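Open Containers: Bins, Trays and the Things Put in Them
Estbridge Materials Pages, Sheet 4
For readers aged 8 to 11
2022-04-17

A container is an object made to hold other objects. Some containers close, such as a jar with a lid or a suitcase. Others are open at the top all the time. This sheet deals with the second kind.

Open containers have many names. A shallow one is usually called a tray. A deeper one may be called a bin, a tub or a crate. The word "bin" often makes people think of rubbish, but a bin can hold anything: potatoes, bolts, socks, building bricks. In a warehouse or a workshop, most bins never have rubbish in them.

The parts of a bin

The flat part at the bottom is the floor. The upright parts are the walls. The top edge of the walls is the rim. The open space at the top is called the mouth.

On many bins the rim is rolled or folded over. A sheet of metal that has just been cut has a sharp edge, and folding it over puts the sharp edge out of reach of fingers. The fold also makes the wall stiffer. You can test this with a sheet of paper. Hold it by one short side and it droops. Fold up a narrow strip along each long side, hold it again in the same way, and it will droop much less.

The walls of some bins lean outwards, so that the mouth is wider than the floor. Bins of this shape can be stacked inside each other when they have nothing in them. This is called nesting. Bins with straight walls do not nest, but a straight-walled bin holds more than a leaning one with the same size of mouth and the same depth.

What bins are made of

Cardboard is light and cheap. It goes soft when it gets wet.

Plastic is light and does not rust. It can be moulded into almost any shape, with handles and ribs included. Some plastics crack in very cold weather.

Wood is strong for its weight. It can leave splinters and it soaks up spills.

Metal is strong and keeps its shape. A metal bin is usually heavier than a plastic one of the same size. Steel rusts if it is left bare and damp, so it is often painted or covered with a thin layer of zinc. Aluminium does not rust, although it dents quite easily.

Wire is also metal, but a wire basket behaves differently from a solid bin. Air can move through it and water can drain out. Small things can also fall out, which makes it a poor choice for marbles.

Mass and volume

Two measurements are used to describe how much a bin can take.

The first is volume, meaning the amount of space inside. For a bin with straight walls, multiply the length by the width by the depth. If you measure in centimetres, the answer is in cubic centimetres. One litre is 1000 cubic centimetres.

The second is mass, which is measured in grams or kilograms. A bin has a mass of its own before anything goes in. This is called the tare. The Grasach bin on our measuring bench has a tare of 1748 g. When we filled it with folded cotton cloths and put it on the scale, the reading was higher. To find the mass of the cloths alone, we subtracted 1748 g from the reading.

Greengrocers and post offices make the same subtraction. Many kitchen scales have a button for it, marked "tare" or "zero". Put the bowl on first, press the button, and the scale counts from there.

Hard things and soft things

A wooden block has a fixed shape. If you put it in a bin and take it out again, it is the same block with the same length, width and height. Objects of this kind are called rigid.

A cloth is not rigid. It has a length and a width when it is spread flat, but as soon as it is picked up or dropped it takes another shape. Objects of this kind are called flexible, or deformable. Towels, ropes, socks and carrier bags all belong in this group.

Flexible things are awkward to measure when they are in a bin. A cloth that is folded flat takes up little height. The same cloth, crumpled, stands up in folds and has pockets of air underneath. The cloth has not gained any material. It has trapped air between its layers.

It is also difficult to tell the size of a crumpled cloth by looking at it from above. Most of its surface is hidden under other parts of itself. A large thin cloth and a small thick one may make heaps that look alike.

Creases and folds

A fold is a place where the cloth bends over. A crease is a line that stays after the cloth has been pressed or squeezed. Folds disappear when the cloth is pulled flat. Creases may need an iron.

Folds can be seen because of light. The part of a fold facing the lamp or the window looks pale, and the part facing away looks darker. A plain cloth of one single colour will therefore show several shades once it is crumpled. Painters spend a long time learning to copy these shades.

Colour inside a bin

A bright object shows up well against a dull background. This difference is called contrast. An orange cloth in a grey bin has strong contrast. A grey cloth in the same bin has weak contrast and is easier to miss.

Workshops make use of this. Cleaning cloths are often sold in strong colours, partly so that each colour can be kept for one job and partly so that a cloth left among the tools will be noticed.

Taking things out

Reaching into a bin is different from picking something up off a table. On a table, an object can be approached from any side. In a bin, the walls are in the way and the only route is through the mouth. In a deep bin, the arm has to go in nearly straight down. Something lying in a corner is harder to get hold of than something in the middle.

A cloth can be lifted by pinching any part that sticks up. A flat, thin thing, such as a coin or a playing card, has no part that sticks up. It usually has to be slid to a wall and tipped on to its edge.

Small things can hide beneath large soft ones. When sorting a mixed bin, take out the cloths first and shake each one over the mouth.

Activity: the crumple test

You will need a straight-walled box at least 200 mm deep, a tea towel, a ruler and a pencil.

1. Fold the tea towel into a neat rectangle and lay it on the floor of the box.

2. Stand the ruler beside it and write down the height in millimetres.

3. Take the towel out, shake it open, and drop it into the box from just above the rim.

4. Measure the height of the tallest fold. Write it down next to the first number.

5. Repeat the drop until you have 4 results. They will probably not match. Add them together and divide by 4 to find the mean.

6. Compare the mean with the height of the folded towel.

The large grey metal bin on the pale wooden table has an orange cloth lying crumpled on its floor. Look for the rounded lobe on the left, the blunt point on the right, and the darker folds in between. Three other small objects are in the bin with it.
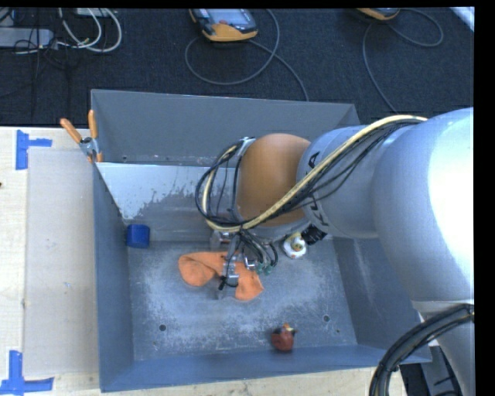 Words used on this sheet

Contrast: the difference between a thing and its background.
Deformable: able to change shape when pushed, pulled or dropped.
Mean: the total of a set of results divided by the number of results.
Nesting: stacking containers one inside another.
Rigid: keeping a fixed shape.
Rim: the top edge of a container.
Tare: the mass of a container with nothing in it.
Volume: the amount of space something takes up or holds.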